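Robot arm trial paused at Grestari after grip fault

2 March 2021

A trial of robot arms that fetch and carry small household items has been stopped for now at Grestari, the supported housing scheme, after one of the machines failed to let go when told to.

No one was hurt. The fault came up in a supervised session in one of the flats, staff said, and the arm was shut down at the wall switch after the stop button on the handset got no response.

The arm, known as Roy, is supplied by Plandivov and had been in use at the scheme for 22 days. It is meant to pick up things like spectacles, remote controls and letters for tenants who find bending or reaching hard.
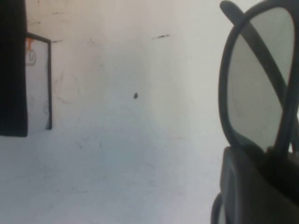
Roy at work with a pair of glasses at Grestari.

Irfan Oei, who runs the trial for the housing scheme, said the arm closed its grip as normal but then carried on squeezing when it should have opened. ''It was 5 seconds, maybe less, but it's not what you want near someones face,'' he said. ''So we stopped. Simple as that.''

Plandivov says the problem looks to be in the software, a part called Nukeo which decides how hard the fingers press. An update had gone on the night before. The firm has now taken it off again – on all 29 arms it has out on loan, not just this one.

Engineer Kittipong Saengthong said the stop button was a seperate matter and worried him more. The handset sends its signal over the same link as everything else, he said, and if that link is busy the stop can wait in the queue. A wired button is being fitted. 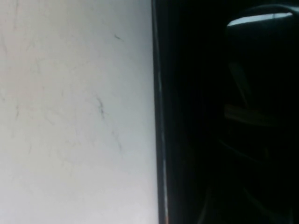

Checks on the arm itself carry on this week. Fingers, wrist joint, cabling, the lot. Plandivov wants 100 clean pick-ups and releases in a row before Roy goes anywhere near a tenant again, and the scheme has asked for the results in writing.

Tenant Efa Lougher, who had been using the arm most mornings, said she would have it back. ''I was sat well away from it when it went wrong. Gave me a start, thats all. But I do want a button that works.''

A second trial site, due to open later in March, has been put back. No new date given. Families of tenants taking part have been sent a letter, and anyone with questions can ask for Decha Yimyam at the Grestari office.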